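Wundmont Gritach – Transforming Figure, Beetle to Robot
Item 1231
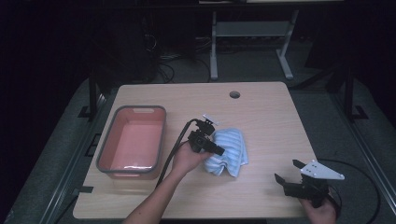
Light-blue striped towel and plastic basin on a wood-grain tabletop.

Gritach is a two-mode transforming figure in the Wundmont Bistisska line. It converts between a horned beetle and an upright robot in 36 steps. No parts are removed during conversion except the horn, which detaches from the beetle head and becomes the robot's hand weapon.

The figure was designed by Rafail Antoniadis. Engineering and joint layout are by Roel Van den Broek, who also worked on the earlier Manríquez figure in the same line. The two figures share a hip assembly and a waist swivel. All other parts are new.

Construction

The body is molded ABS. The antennae, horn tip and toe claws are a softer PVC and will flex under light pressure. Hip and shoulder joints are ratcheted. Elbows, knees and ankles are friction joints on metal pins. The neck is a ball joint with limited upward travel, because the beetle's jaw folds directly behind the robot head.

The wing covers are translucent green plastic, painted on the inner face so that the outer surface does not rub during conversion. The clear wings underneath are thin. Open them from the root and do not pull on the tips.

Robot mode

The beetle's middle legs fold flat against the forearms, and the rear legs store inside the calves. The wing covers hang from the back on double hinges and can be angled down or out. With the covers fully out the figure is back-heavy, and the heel spurs should be opened before it is left standing. Both hands have a 5 mm socket and accept the horn or most standard accessories.

Beetle mode

All six legs move at the hip, and the front pair also has a knee. The horn raises and lowers with a lever behind the head. The robot's feet form the rear of the abdomen and lock together with a pair of square tabs. If a gap shows along the center seam, the waist has not been turned fully to its stop.

Known issues

Figures from the first production run have a tight left shoulder ratchet. Work the joint slowly through its full range before the first conversion. Replacement shoulders are available under the part number printed on the instruction sheet. The second run, shipping from March, uses a revised gear and does not need this.

A small mold line is present on the chest plate of every figure and is not treated as a defect.

In the box

Gritach figure
Horn (attached)
Display base with adjustable arm
Pair of spare antennae
Folded instruction sheet
Character card

Display base

The arm holds the figure in either mode and clips into the port at the lower back. The base is compatible with all Bistisska figures. It is also sold separately in cartons of 50 and 100 for retailers.

Recommended for ages 15 and up. Small parts. Batteries are not required.

Last updated: March

Contact Wundmont Customer Service | © Wundmont. All rights reserved. | Back to top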